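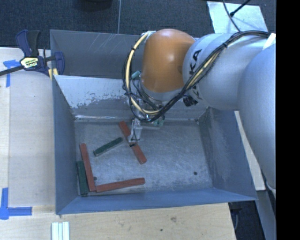 Birsen Tokgöz keeps her bins low. "If the wall is too high, the worker lifts the elbow, and after one day the shoulder is finished," she says. "I learned this with my own shoulder, in my first job."

She started at Kırmızıgül, a small maker of wooden toys and teaching blocks, and today she plans work tables for Joten. Her subject is what the trade calls bin picking: how parts lie in a box, and how they come out of it one after another. I met her at the Joten workshop, where we talked for most of a morning over very strong tea.

I asked why she still does her tests with plain colored blocks when the customers send her real parts. She answered that a block is honest about its position. "A long block can lean on another one, it can lie across the corner, it can go along the wall. With red and green I see from two meters which one is on which. With gray castings I must put on my glasses."

The long shape matters to her more than the color. A cube, she explained, is nearly the same from every side, but a long piece has a direction, and the next station usually wants it in one direction only. Pieces near the wall are the ones she watches. There is less space beside them, and a grip that is good in the middle of the bin can be impossible there.

Her colleague Raimo Saarela, who joined us for the second half, takes care of the cables. He was less patient with my questions. "People ask about the fingers, always the fingers," he said. "I ask where the hose goes when the wrist turns." He likes to leave a generous loop at the joint and to tie the bundle in several places, but he never pulls the ties fully tight. Last July he changed one hose three times before he was satisfied with its length.

The two do not agree about the table. Tokgöz prefers wood – it is quiet, and she can screw a stop into it wherever she wants. Saarela would like steel. For the bin itself both of them choose metal, and hers has a note in the order book with the number 3111, so that nobody buys the wrong depth again.

A usual test is 200 picks. Between the rounds Tokgöz tips the blocks back by hand and does not arrange them. "My hand wants to make it nice," she said. "I have to look at the window when I do it."

Before I left, I asked what she would change if she had more time. She thought for a moment and said that she would try shorter blocks, and then a mix of both lengths. Saarela had already gone back to his hoses.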